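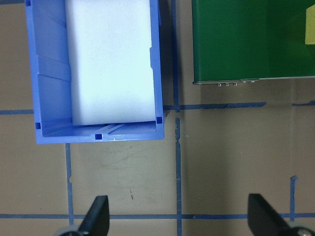
Echeverri asks whether a moving company may refuse a damage claim on the ground that the customer packed the boxes. The move was within the state, from Miltby to a rental house across the river, and was carried out by Merkulance. The inventory was signed at both ends. When the boxes were opened, a stereo receiver and a set of dishes were found broken, and one leg of a dining table had split. The total claimed is $3590. The company has offered $200 for the table and nothing for the rest, citing a line in the contract that reads "packed by owner." Echeverri did not buy extra coverage and would like to know whether the offer must be accepted, and whether signing for delivery has ended the matter.

Posted February 28, 2024

Esitz

Signing for delivery does not usually end the matter. A signature on the delivery sheet confirms that the goods arrived, and damage found later may still be reported within the period given in the contract. Please check that period first. In many local contracts it is 30 days, but some are shorter, and a late claim can be refused without any review of the facts.

The more important page is the one on valuation. If no extra coverage was purchased, the company's liability is probably limited to a fixed amount per pound. Under that kind of limit, the payment is based on the weight of the damaged article and has very little to do with what it cost. A receiver is light, so the figure will be small even if the company accepts full responsibility. The offer for the table may have been reached in this way. You are entitled to ask for the calculation in writing, and you should do so before replying to the offer.

As to boxes packed by the owner, the answer depends on the wording and on the condition of the boxes. Movers commonly exclude the contents of such boxes unless there is outside damage, such as a crushed corner or a puncture, that points to rough handling. If you still have the boxes, keep them. If they have been recycled, look through any photographs from the day of the move.

Do not cash a check marked "full and final settlement" while the claim is in dispute. Cashing it may be treated as acceptance of the whole offer.
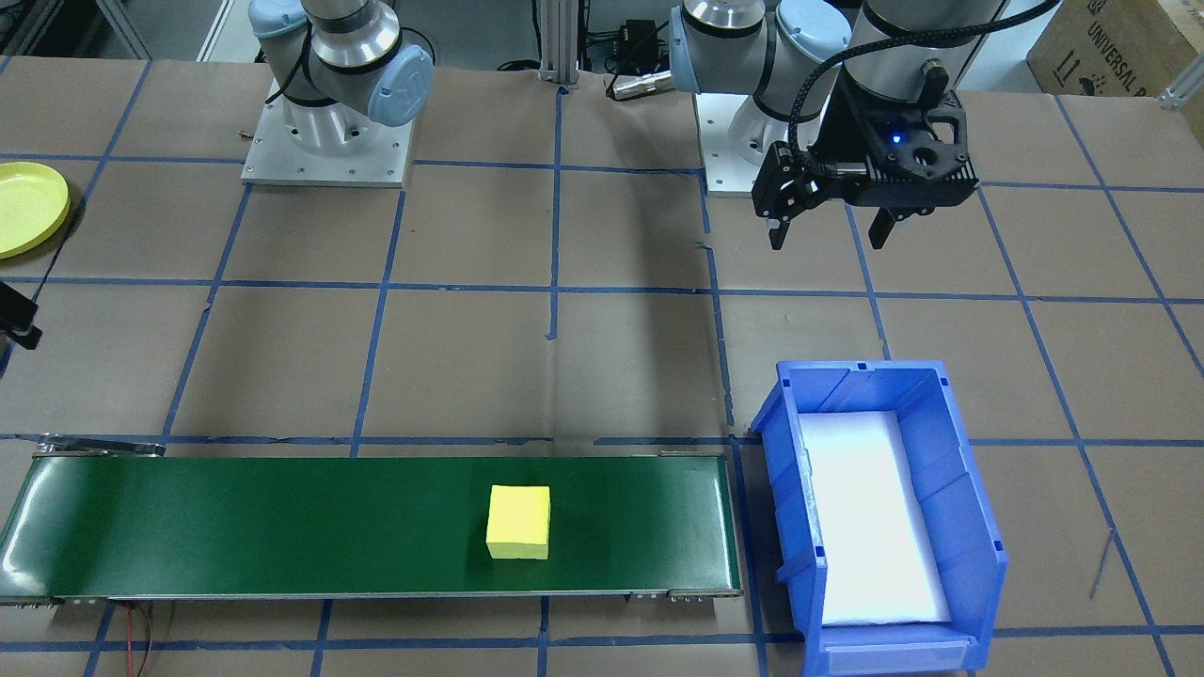

Merkulance claims: what to send

I had a claim with the same company last June and it was settled after a second letter. The first letter was only a complaint and did not ask for a specific amount. I would suggest sending the following by certified mail:

A copy of the signed inventory, with the damaged items marked
Receipts or current prices for each item
A repair estimate for the table — the company would not discuss my furniture without one
A date by which you expect a written answer

Renters insurance may also be worth a call, although mine excluded breakage during a move.

Posted by Former Customer

Small claims court

Just file in small claims. They settle when they get the papers.

Posted by Guest

Esitz

A brief addition to the reply above. Filing is an option, but the court will read the same contract, and a valid limit on liability will normally apply there as well. Some contracts also require a written claim before any suit is brought. The state office that licenses movers may accept a complaint at no charge, and its staff can confirm which rules apply to a move within the state. Moves across a state line are covered by federal rules and the deadlines are different.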